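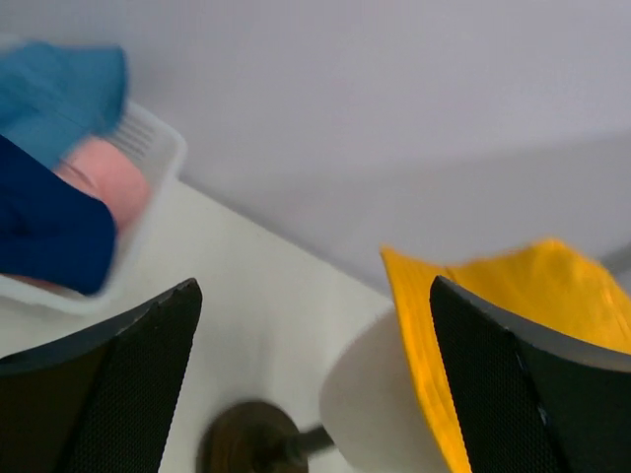

Good news first: the Flerkness memoir is past the halfway mark, and I'm much happier with it than I was when I last wrote to you. Your grant has bought me 2193 words a week, more or less without fail, which for me is a gallop! The childhood chapters are done and so is the long one about the herring sheds. I'm now stuck into the years at Varkell, where the chapter about my aunt's record player begins with something dark and round with a brownish-black sheen, a bit blurred at the edges, and lets the reader wonder what it is for a page or so.

I've had 3 chapters read by the people at Kröger, who were kind about the jokes and less kind about my dates. They're right, I had my grandfather retiring before he'd started. I've been back through his letters and put the whole lot in order, and 80 pages have been rewritten as a result (the ferry strike has moved to the end of part two, where it works far better).

Money: I've spent 2000 of the grant so far, mostly on time off work, plus the trip to Irkden to look through the parish papers. That trip was worth every penny – I found the school logbook, and my mother is in it twice, both times for talking. There's enough left to see me through to the end of the draft.

Still to do are the last part and a proper go at the opening, which I've never liked. I'd hoped to send you the full draft in February and I still think I can, though the chapter on the house sale is giving me trouble. Would you like to see part two before then? I can post it or email it, whichever suits.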